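Kitchen set for Perkudier moves to simulation

The Perkudier group has started gathering its kitchen examples in simulation. Anas Shawky built the counter layouts in March, and Ghizlane Fahmy is running the collection from the Handamholm office. Each example is one short episode: an operator steers the simulated arm to a named object, picks it up and sets it down at a target spot. The arm's joint positions are saved along with the rendered views.

The plan calls for 64 layouts with 200 episodes each. Objects are placed again for every layout, and the marble countertop stays in all of them.

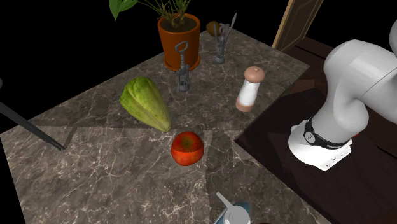

Page last changed: March, 4:20 p.m.

The layout with the green squash, the tomato and the two corkscrews is one of the harder ones. A corkscrew stands right in front of the potted plant, so the operator has to bring the gripper in without hitting the pot. The tomato has open marble next to it and makes a good first pick for new operators.

Failed picks are kept and labeled as failures. Episodes where the operator stopped partway are thrown out. Ghizlane checks the labels before anything goes to Kamel for training.

We still need 2 operators for the evening slot. Time on the Sketov controller counts as experience. Write to Anas if you want a place.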